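A few posts on kitchen sponges, since I spent most of October paying attention to mine.

I had been buying the same two-layer kind for years. Yellow on one side, scouring pad on the other. I never thought about how long one should last. I used it until it smelled and then threw it out.

In October I decided to keep notes. One sponge for dishes, one for counters and the stove, both new on the same morning. I wrote the start date on a piece of tape inside the cabinet door.

The dish sponge was done in 2 weeks. The foam was still in one piece, but the smell would not rinse out. The counter sponge made it to 4 and probably had a few more days in it.

I tried three brands. Trimham is the cheap one at my grocery store. The pad is rough and takes burnt rice off a pot fast, but the foam gets soft and starts to tear at the corners.

Bulo is denser. It holds more soap and takes a long time to dry. If your sink is in a dark corner like mine, that matters.

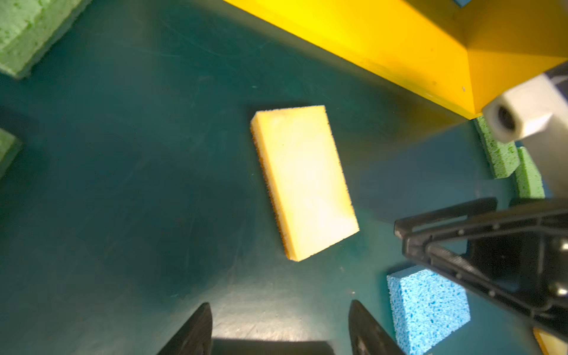
Rana is the one I ended up buying again. The pad is thin and a little less rough than the Trimham one. It stayed glued to the foam the whole time, and I can't say that for the other two.

Drying made more difference than brand. I used to leave the sponge flat in the bottom of the sink. Now I squeeze it out and stand it on its long edge behind the faucet – it's dry by morning most days.

Do not use the rough side on anything with a finish you like. I put a patch of fine scratches in the stovetop this way a few years ago and they are still there. Same for plastic cutting boards, painted trays and nonstick pans.

For counters I use the soft side, warm water and one drop of dish soap. Wipe, rinse the sponge, wipe again. I mix the soapy water in an old 700 ml jar so I'm not squirting soap straight onto the counter.

Old sponges get one more job before the trash. I cut off a corner so I know it's not for dishes, then use it on the floor behind the garbage can or on the window tracks.

Someone asked about the Stomari cloths. I have one. It's fine for glass, but it does nothing on dried egg, so I still reach for the sponge there.

New tape went up on the cabinet door this morning, Nov 4, 2023. Two Ranas this time.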